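4. Setting up the Plosden hutch feeder

The Plosden feeder clips to the mesh of a rabbit or guinea pig cage and drops a measured portion of pellets twice a day. It does not dispense hay or fresh greens. Give these by hand as usual.

4.1 Choosing the position

1. Pick a spot on the long side of the cage, away from the water bottle. Pellets that get damp will swell and block the chute.

2. Hold the mounting plate against the mesh with the arrow pointing up. The lower edge should sit level with your animal's chin when it stands on all fours.

3. Push the two hooks through the mesh and turn each one a quarter turn until it clicks.

Note: On cages with bars wider than 17 mm, use the Bråten adapter plate (part 902, sold separately).

4. Keep chocolate and other sweets well away from the cage and the pellet store. Chocolate is poisonous to rabbits and guinea pigs.

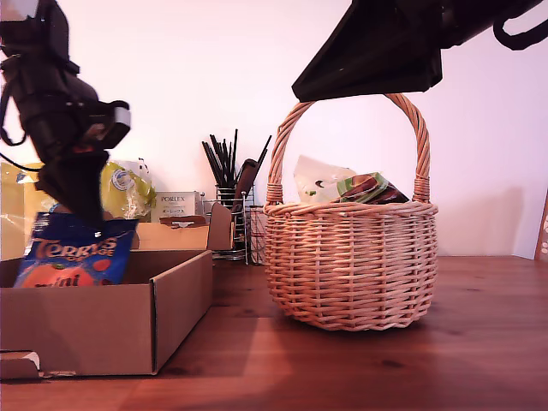
4.2 Filling the hopper

1. Lift the lid and remove the paper insert.

2. Pour in dry pellets up to the MAX line. Do not use muesli mixes. The larger pieces jam the wheel.

3. Close the lid and press down on both corners.

4. Hold the FEED button until one portion drops. Repeat until the portions look even, then take the test portions out of the bowl.

CAUTION: Keep fingers out of the chute while the green light is flashing.

4.3 Setting the times

1. Press SET. The first meal time blinks. The factory setting is 7:00 a.m.

2. Use the arrows to change the hour, then press SET again for the second meal.

3. Set the portion size from 1 to 17. One step is roughly a teaspoon. Ask your vet if you are unsure how much your animal needs.

4. Wait for the double beep. The times stay in memory when the batteries are changed.

Note: Many animals are wary of the motor at first. Leave the old food bowl in place for a few days, and stay in the room for the first few meals.

4.4 Spare parts and storage

Replace the wheel after 4000 portions, or sooner if the teeth look worn. Wheels and hooks can be ordered from Lanimura in Rondcombe. Wash the hopper by hand and let it dry fully before refilling. 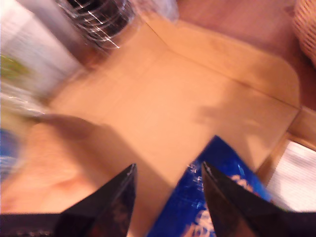 Keep packets and boxes out of reach of pets.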